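Lostby Residents' Board
Section: Shared Facilities
Thread: Proposed changes to the Drandurlow Hall kitchen rules

Posted by: BKushwaha_Facilities
Good morning. The present kitchen rules for Drandurlow Hall were adopted when the hall had one regular evening booking. It now has several, and the Facilities Office has received written complaints concerning dishes left in the sink, cupboards left in disorder, and the use of the association's tableware outside the building. The following changes are therefore proposed for comment until the end of December.

First, every group booking the hall would be responsible for washing, drying and putting away all dishes before the end of its booked period. Second, the closing time for the kitchen would move to 9:30 p.m., with the main room remaining open until 10:00 p.m. Third, a deposit of 20 dollars would be required from any group using the association's tableware. The deposit would be returned after inspection.

Comments may be posted in this thread or left at the office window.
Brijesh Kushwaha
Facilities Office

Posted by: northstair
I support the first item without reservation. I am opposed to the second. The supper group sits down at 8:15 p.m. and the last plates do not come back to the kitchen until well after nine. A closing time of 9:30 p.m. would in practice move the meal forward, and several members come directly from work.

Posted by: A.Kuusk
I write as the person who keeps the cupboard list. The tableware as last checked came to 105 pieces, not including flatware. When the list was begun it was considerably longer. The losses are partly breakage, which is to be expected in any shared kitchen, and partly pieces that go home under a leftover casserole and do not return.

I would ask that the deposit be approved. I would also ask that replacements be bought in a single pattern. The present mixture of Flundard plates and whatever was donated over the years does not stack, and the plates that do not stack are the ones that chip.
Austra Kuusk

Posted by: Maglaya_Row_Tenant
With respect to the previous poster, I do not accept that a deposit is the proper answer. The smaller groups have no account and would be paying from a member's pocket. Our reading circle uses cups and a kettle and nothing else. Is it to be treated the same as a dinner with a full table service?

Posted by: BKushwaha_Facilities
In reply to Maglaya_Row_Tenant: the draft does not distinguish between the two cases. The point is noted and wording will be prepared to exempt groups using cups only.

In reply to northstair: the earlier closing time was requested by the apartments directly over the kitchen, where the extractor fan can be heard. The office is willing to consider a rule on the fan alone.

Posted by: northstair
A rule on the fan alone would satisfy us. The fan is needed for cooking and can be off by nine. Washing up makes very little noise.

Posted by: secondfloor_rear
I live over the kitchen and must disagree. The fan is one matter. The other is the stacking of pans, the trash bins being rolled over the paving, and conversation at the open back door. If the closing time is to remain at 10:00 p.m., the back door should be closed from 9:00 p.m. and the bins taken out the next morning.

Posted by: A.Kuusk
The bins cannot stand full overnight in a kitchen. We had mice two winters ago and I do not wish to repeat the experience. Bags may be tied and carried out by hand, which makes no noise to speak of.

Posted by: secondfloor_rear
I accept the bags carried by hand. I do not withdraw the request concerning the door.

Posted by: BKushwaha_Facilities
Thank you all. A revised draft follows, taking the comments to date into account. It would replace the sheet now posted beside the sink.

REVISED DRAFT – KITCHEN RULES, DRANDURLOW HALL

1. Hours
The kitchen closes at 10:00 p.m. The extractor fan is to be switched off by 9:00 p.m. and the back door kept closed after that time. Trash is to be carried out in tied bags.

2. Washing and storage
All items used are to be washed, dried and returned to the cupboard shown on the shelf label. Bowls are stored on the lower shelf, nested by size. Chipped or cracked pieces are to be placed in the gray crate and entered in the book, and are not to be returned to the shelf.

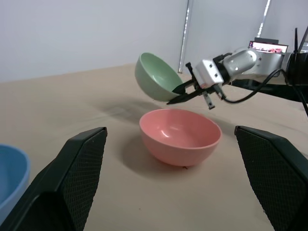 3. Deposit
A group using plates, bowls or serving dishes leaves a deposit of 20 dollars at the office window. Groups using cups only are exempt. The deposit is returned on the next working morning if the cupboard is found in order.

4. Removal of tableware
No item belonging to the association may leave the building. Groups wishing to send food home should bring their own containers.

5. Replacement
The office will replace missing pieces once a year, in one pattern, on the advice of the person keeping the cupboard list.

Posted by: Maglaya_Row_Tenant
I thank the office for the exemption. On item 5, may I ask what the replacement is expected to cost? The residents' fund is small, and the hall roof has been deferred already.

Posted by: BKushwaha_Facilities
The quotation received is for 522 dollars, delivered, and covers plates and bowls for the full seating of the hall. It does not cover serving dishes.

Posted by: Maglaya_Row_Tenant
I consider that excessive for a room in which people mostly eat soup. Secondhand restaurant stock can be had for a fraction of the sum, and it is made to survive rough handling.

Posted by: A.Kuusk
Restaurant stock is heavy. A number of our members have difficulty lifting a full stack of it, and the upper shelf is already at the limit of what I would hang on that wall. I would agree to secondhand bowls, provided they nest. For plates I would prefer new ones.

Posted by: northstair
The supper group would contribute toward the plates if the sum were divided between the groups that use them. I will raise it at our next meeting and report here.

Posted by: secondfloor_rear
On item 1, please have the words "after that time" changed to "from 9:00 p.m. until the building is locked." The present wording has been read very freely in the past.

Posted by: BKushwaha_Facilities
The wording will be changed as requested. Item 5 is held over until northstair has reported. Comments on the remaining items are still welcome.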